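가사작업 자동화 셀 점검표 (코멘트 포함)
대상: Balmont 시험실 2번 작업대, Clidport 양팔 유닛
점검일: 2021년 7월 14일
양식: Akpan 점검양식 개정판, 2월 배포분
표기: 적합 / 조건부 / 부적합 / 해당없음

급하게 적음. 오타는 나중에 고침. 항목 번호는 양식 순서 그대로.

1. 전원 및 비상정지

1-1 비상정지 버튼 위치, 접근 가능 여부
적합. 작업자 자리에서 손 닿음. 의자를 뒤로 빼면 조금 멀어지니 의자 위치 바닥에 테이프로 표시할 것.

1-2 비상정지 후 관절 유지
조건부. 정지는 바로 됨. 다만 팔을 앞으로 뻗은 자세에서 세우면 끝단이 살짝 내려앉음. 물건 들고 있을 땐 그 아래에 손 넣지 말 것. 지난 점검에도 같은 지적 있었는데 조치 기록 없음.

1-3 재기동 절차
부적합. 안내문에는 수동 복귀라고 돼 있는데 실제로는 화면에서 확인 한 번 누르면 이어서 움직임. Boltinico 제어프로그램 설정 확인 요망. 이거 고치기 전에는 단독 작업 금지.

1-4 전원선 정리
조건부. 통로 쪽 한 가닥 덜 고정됨. 점검 중에 묶음. 묶음끈이 임시용이라 교체 필요.

2. 작업 영역

2-1 바닥 구획선
적합. 모서리 한 군데 벗겨짐. 사용에 지장 없음.

2-2 사람과 로봇 동시 진입 여부
조건부. 규정상 금지. 그런데 물건이 넘어지면 다들 그냥 손 뻗어서 세움. 일지에 그런 경우도 적으라고 했는데 아무도 안 적은듯. 다음 점검까지 일지 칸을 따로 만들 것.

2-3 조명
적합. 위쪽 조명 켠 상태로 점검. 그림자 때문에 인식이 흔들린다는 메모가 작업일지에 여러번 나옴. 안전 항목은 아니지만 운영 쪽에 전달.

2-4 벽과의 간격
조건부. 벽에 붙여 놓은 물건 잡을 때 손가락 끝이 벽에 닿을 수 있음. 접근 각도 제한값 넣을 것. 벽면 보호판은 견적만 받아둔 상태.

3. 그리퍼

3-1 손가락 체결 상태
적합. 좌우 다 손으로 흔들어 봄. 유격 없음.

3-2 손가락 끝 마감
조건부. 끝이 각져 있음. 사람 손등에 스치면 긁힐 정도. 교시 작업할 땐 장갑 착용. 끝단 덮개는 미끄러진다고 운영 쪽에서 싫어하는데, 안전 쪽 의견은 그대로 씌우는 걸로.

3-3 파지력 상한
적합. 설정표와 화면값 일치. 사용자 계정으로는 못 바꾸게 잠겨 있음.

3-4 손잡이류 파지
조건부. 흰색 U자 손잡이 건. 손가락 벌린 상태로 접근하는 데까지는 문제 삼을 것 없음. 닫는 위치가 조금만 틀어져도 손잡이 다리 쪽을 밀게 됨. 이 경우 물건이 벽 쪽으로 눌리는데 힘 감지가 늦음. 접근 속도 낮춰서 다시 시험할 것. 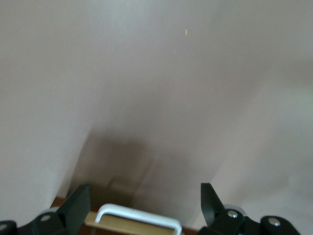 손잡이 달린 물건 정도는 이제 로봇한테 혼자 맡겨도 되나?
아직은 옆에 사람이 있어야 한다. 들어올리는 동작 자체보다, 잘못 잡은 걸 스스로 알아채고 멈추는 부분이 덜 됐다.

4. 작업별 판정 (집안일 과제)

시험 기록 총 946회. 이 중 사람 개입 없이 끝난 것 464회. 기록은 운영팀 일지 기준이고 이번 점검에서 따로 재시험한 건 아님. 절반이 안 되는 수치라 무인 운전 신청은 반려.

4-1 뚜껑 열고 닫기
조건부. 여는 건 그럭저럭. 닫을 때 비스듬히 얹어놓고 완료로 넘어가는 경우 있음. 안에 뭐가 들었냐에 따라 위험도가 달라지니 뜨거운 음식, 유리그릇은 대상에서 제외.

4-2 수건 개기
적합. 위험 요소 적음. 느림. 사람이 하면 벌써 끝났을 일인데 안전 점검에서 따질 건 아님.

4-3 컵 옮기기
조건부. 빈 컵만 허용. 물 담긴 컵은 배선 쪽으로 쏟아질 수 있어 금지. 플라스틱만 쓸것.

4-4 서랍 정리
부적합. 서랍 닫을 때 끼임 방지 없음. 사람 손이 들어가 있어도 구분 못함. 센서 추가 전까지 과제 자체를 빼기로.

4-5 공구 제자리 걸기 (작업장 과제)
조건부. 드라이버, 렌치까지만. 칼날 있는 공구는 그리퍼에 물리지 말 것. 걸이에서 떨어뜨렸을 때 발등 위험 있으니 안전화.

4-6 바닥 쓸기
해당없음. 고정형이라 이동 불가. 양식에 항목이 있어서 남겨둠.

5. 사람 쪽 준비

5-1 교육 이수
조건부. 대상 8명 중 7명 이수. 남은 한 명은 이수 전까지 교시 작업 제외.

5-2 머리카락, 소매, 목걸이형 출입증
부적합. 출입증 목에 건 채로 작업대에 몸 숙이는 것 확인. 집게형으로 바꾸거나 입구에 걸어둘 것. 간단한 건데 매번 나옴.

5-3 비상연락망 게시
적합. 글씨 작음. 확대 출력 권장.

5-4 구급함
적합. 밴드 보충 필요.

6. 종합 의견

집안일이든 공장 잔일이든, 정해진 자리에 있는 정해진 물건이면 꽤 한다. 자리가 바뀌거나 물건이 기울면 사람이 끼어들고, 사람이 끼어드는 그 순간이 점검자 입장에선 제일 위험함. 그래서 성공률만 보지 말고 개입 횟수랑 개입 방식을 같이 적어달라고 요청. 지금 일지에는 성공, 실패 두 칸뿐이라 판단이 안 됨.

운영 쪽에서는 속도를 올리고 싶어함. 1-3, 4-4 해결 전에는 현재 속도 유지. 속도 올리면 3-4는 다시 봐야 하고 1-2도 다시.

Boltinico 쪽에 보낼 질문: 재기동 설정 변경 가능 여부, 힘 감지 지연 조정 범위, 정지시 팔 처짐 허용값. 답변은 메일 말고 문서로 받을 것.

7. 조치 요청 정리

즉시: 재기동 설정, 출입증, 서랍 과제 중지
다음 점검 전: 전원선 묶음끈 교체, 일지 칸 추가, 손가락 끝 덮개, 접근 각도 제한, 손잡이 저속 재시험
여유 있을 때: 구획선 보수, 연락망 확대 출력, 구급함 보충, 벽면 보호판 견적 재확인

판정: 조건부 운전 허용. 감시자 1인 상주. 점심시간 포함 자리 비울 때는 전원 내림.

추가 메모. 2-3 조명 건은 운영팀에서 확산판 달아보겠다고 함. 달면 작업대 위 높이가 바뀌니까 팔 최대로 올렸을 때 안 닿는지 먼저 재고 달것. 설치 후 2-3, 2-4만 따로 재점검.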